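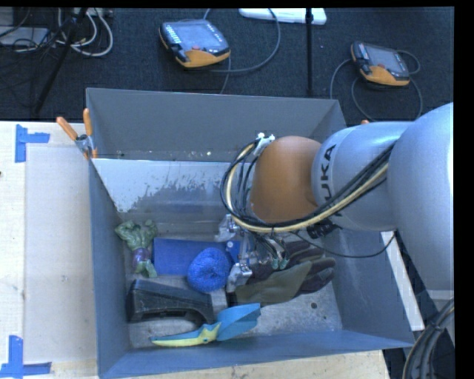 Sorting day is the best part of setting up a Grivari parts store, so clear a Saturday morning and enjoy it! You are about to turn years of mixed spares into something you can search in seconds. Most of us start with one big bin, open at the top, with all sorts of objects in it (a grey-blue metal one is grand, scratches and all). Leave everything in there until the labels are printed.

### 3.2 Your first sort

1. Switch on the label printer and load the Drullumau roll, shiny side up.
2. Open **Stores > New** and give your store a short name. Eifion Wynne, who wrote the first version of this guide, called his "Ivon" and it stuck.
3. Print 15 labels to begin with. You can always do more.
4. Take one item out, choose its family on screen and press **Keep**.
5. Put it in its labelled drawer, then carry on!

> **Note:** A store holds up to 2000 entries. The sample list has 258, and it's well worth a browse before you invent your own families.

> **Caution:** Wear gloves when you reach into a deep bin. Never tip it out over the printer.

If a label comes out blank, turn the roll over and press **Feed** twice.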